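Minutes - kitchen storage working meeting, November, started 4 p.m.

Present: Loretta Blackwood (chair), Xiomara Gallagher (minutes), two from Plolta, one from Cinonach. Theodorakopoulos sent regrets and no numbers, same as last time.

**1. Last meeting's minutes**

Approved with one change. "Everyone liked the basket" now reads "Plolta liked the basket."

**2. Wire basket with shelf board**

Plolta wants the white wire basket in every shared kitchen, with a board across the top rim so there are two levels. Their claim is that small bowls go underneath and lidded containers go on top, and people will put things back where they belong. Loretta asked what this was based on. Plolta said a trial at their own office. Loretta asked how many people work there. Four. 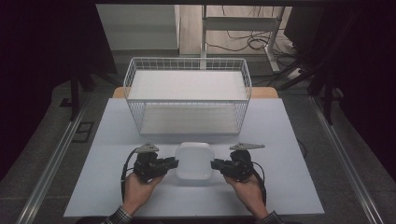
Xiomara doubts the lower level will get used. You have to reach in under the board, and anyone in a hurry will leave the bowl on the table. Plolta answered that the board lifts off. Xiomara said that then it isn't a shelf, it's one more thing to put away.

Cinonach asked if the board could be fastened down. Plolta will check. The chair noted they were going to check in the spring, too.

**3. Containers**

Proposal is to replace the mixed tubs with one kind: square, white, plastic, matching lid. No objection to square. Loretta objects to all white, and she wants to know how anybody tells lunch from leftover paint without opening it. Plolta suggested labels. Cinonach pointed out that the last labels came off in the wash.
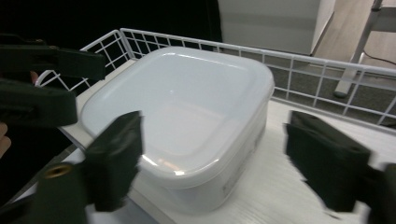
Stacking was discussed for 20 minutes. Plolta says the lids stack fine. Xiomara would like to see it done with full containers and a real shelf before we sign anything. Agreed.

**4. Cost**

Plesetley quoted $3,000 for 13 kitchens, delivery not included. The quote doesn't say if lids are included either. Loretta will not approve it as written.

**5. To do**

- Plolta: find out about fastening the board, in writing
- Cinonach: try a different label
- Xiomara: ask Plesetley about lids and delivery
- Theodorakopoulos: send the numbers

Item 6 (dish towels) held over again. Ended 5:20 p.m.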